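Ternau Method

The Ternau method is a way of teaching a robot arm to handle everyday objects by having a person guide a gripper through the task while small cameras record from close to the fingers. 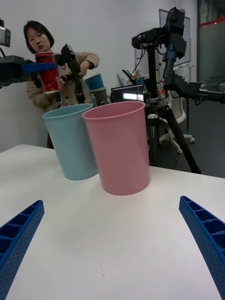 It was worked out by Gifty Gyamfi and Kekeli Aryee at the Curnside robotics lab, and the name comes from the street where the two had their first workspace. The method is best known for its results with light, easily squashed things such as cups and soda cans, which are surprisingly hard for a robot to pick up well!

Background

Earlier work at Curnside relied on a joystick. An operator sat at a desk, watched a screen and steered the arm one joint at a time. It was slow, and the recorded motions were jerky, full of stops and small corrections. A learning program trained on them copied the stops and corrections too. Gyamfi wanted recordings that moved the way a person's hand moves, and she began testing hand-guided grippers in August, with Aryee writing the software that lined up the camera pictures with the finger positions.

The first report on the method was posted on 2019-09-17. A longer version, with Esi Baidoo as third author, added the cup tests described further down.

How it works

A session starts with a few objects on a table. The person teaching takes hold of the gripper and carries out the task at a normal pace: reach, close, lift, move, let go. A wrist camera sees the fingers and whatever lies between them, and the opening of the fingers is stored along with every picture. One run through the task is called a pass.

The passes then go to a learning program named Grerkach, which is trained to look at a wrist picture and predict the next short stretch of motion. It predicts several steps at once (the early version predicted only one, and the arm tended to dither above the cup, never quite deciding to go down). After each stretch it looks again and makes a fresh prediction, so a cup that gets nudged during the reach can still be picked up.

The fingers matter as much as the program. Ternau setups use soft, ribbed fingers that bend around whatever they close on. A stiff finger has to arrive in nearly the right place, but a soft one forgives a fair amount of error, and this is a big part of why the method gets by with so few passes.

Results

The cup test in the longer report used 293 passes recorded by several people. The robot was then given 164 tries at picking up a plastic cup and setting it down upright in a new spot, and it failed in 19 of them. Most of the failures came from one situation, in which two cups stood close together and one partly hid the other from the wrist camera. The fingers would come down on the rim of the nearer cup and tip it. Baidoo added 26 passes made up entirely of overlapping cups and retrained the program, and the tipping became rare. It is a lovely result for such a small amount of extra teaching.

Handing an object from one gripper to another has proved harder. Both grippers must hold the object for a moment, and the two have to agree on when the first lets go. The authors describe their handover results as early.

Variants

The Aidoo variant, by Esi Dankwa, adds a fixed camera with a wider view of the table. It helps when the object starts outside the wrist camera's sight, though the fixed camera has to be lined up again whenever it is bumped. Otis Szabo has tried the reverse, cutting the wrist pictures down to a very small size, and found that cup picking suffered less than expected. Thin objects such as spoons did much worse.

Limits

The method records where the fingers go but has no sense of how hard they press. Full and empty cans are treated alike, and clear plastic cups remain a weak spot.

See also

Learning from demonstration
Soft grippers
Wrist cameras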